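Home Papers Methods Data Contact

Jul 17, 2023 - by the Wevano household robotics group
5 min read

4.2 Opening doors in simulated homes

Door opening is the chore we were most excited to test, as so many other chores begin with it. A machine that can fold towels beautifully is of little use if it can't get into the room where the towels are kept. We therefore gave it a large share of the benchmark: 1,352 attempts, spread over 10 simulated homes built in Druvov, our rendering tool.

Each home has its own wall colours, pictures and door fittings, and we were deliberately bold with the palette. A policy that has learned to look for a white door with a silver handle should be found out quickly, and ours was! The first version of Onska, trained in June on plain interiors only, went looking for handles in all sorts of odd places. Figure 4 gives the wrist view in one of the more colourful homes, with the fingers open and a grey handle near the right-hand side of the orange surface.

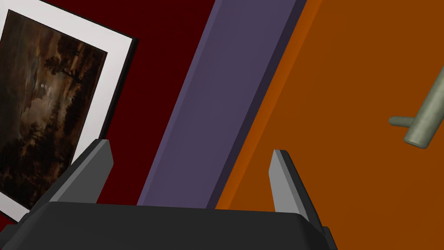
Figure 4. Wrist view during the door task, gripper empty.

What pleased us most was how well the second version coped with a tilted wrist. The arm often comes in at a steep angle, and from there the upright lines of a room run diagonally across the view. Earlier systems, including our own Khúc baseline, tended to lose track of which way was up and close their fingers on air. Onska keeps an estimate of the wrist's rotation and corrects for it before choosing a grasp - a small change, and one we wish we had tried sooner.

The task is far from solved. Onska met our target success rate in 9 of the homes, but the remaining one defeated it almost completely. Its handles are short and sit close to the door, leaving very little room for a finger to slip behind. We also model no draughts, sticking latches or heavy closers, all of which are common in real houses. Even so, we think a machine that can let itself into the next room is now a sensible thing to work towards, and Section 5 takes the same policy to cupboards and drawers.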